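Plunholm Letters: Frequently Asked Questions

Plunholm Letters is a small online publication about layout, type and the look of everyday printed and on-screen things. These are the questions that come up most in our mail. If yours is missing, write to the editor, Rhodri Powell, at the address on the contact page.

How often do you publish?

One piece every Thursday, with a break in January. We don't post extra items between issues, and we don't run a news column.

How long are the pieces?

The limit is 1,000 words, captions included. Most run well under that. We have gone over the limit once, for the essay on bus timetables, and the second half was held for the following week.

Do I have to be a designer to write for you?

No. We have published a dentist, two bus drivers and a retired proofreader. What we look for is a writer who has spent time with one particular object and can say how it works on the page or on the screen.

What should a pitch contain?

Send a paragraph on the subject, a sentence or two about yourself, and a link to anything you have written before. Please don't send a finished draft. We answer within 30 days. If you have heard nothing by then, send it again, as the spam filter is strict.

Do you pay?

Yes, a flat fee of $60 for a standard piece, paid after publication. Letters to the editor are not paid. Contributors keep their copyright and may republish after 12 weeks, with a link back.

Why does the site use only one column?

We tried two columns in the first version and readers on phones complained that the side column ended up below the footer. The current layout has a single text column with wide margins on large screens. Notes go at the end of the piece.

Is there a grid behind the layout?

Yes, a simple one. The page is split into equal units, and headings, pictures and pull quotes all start on one of the lines. Carrasco, the studio that built the template, drew it up before any type was chosen.

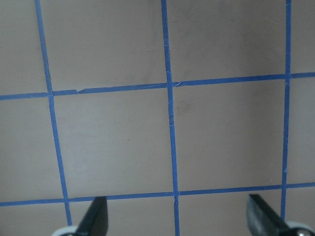

Contributors sometimes ask if they can break the grid for a chart or a wide table. You can, as long as you tell us in the pitch, so that we can set the page by hand. The grid is there to help with placement and we don't treat small departures as errors. Blue painter's tape on a gray surface marks out squares well enough to work with, even when the strips have slightly uneven edges, and our template is about that strict. What we will not do is shrink the body type to make something fit.

What typefaces do you use?

Body text is set in Purik, and headings are in the bold weight of the same family. Tables use Gimenow, which has figures that line up in columns. Both are licensed for this site only, so we can't send you the files.

Can I change the text size?

Yes. Use your browser's zoom. The layout should hold up to twice the normal size. If lines overlap or a heading runs off the page, tell us which browser you use and which piece you were reading.

Do you review portfolios or student work?

No. We get a lot of these requests and can't do them properly. We do read every pitch from students, and the rules are the same as for anyone else.

Do you accept advertising?

No. The running costs are covered by reader subscriptions. A subscription doesn't unlock anything on the site; it gets you the printed annual, mailed in January.

How do I report a mistake?

Email us with the title of the piece and the sentence in question. Corrections are added at the foot of the page with a short note of what was changed. Spelling mistakes are fixed without a note.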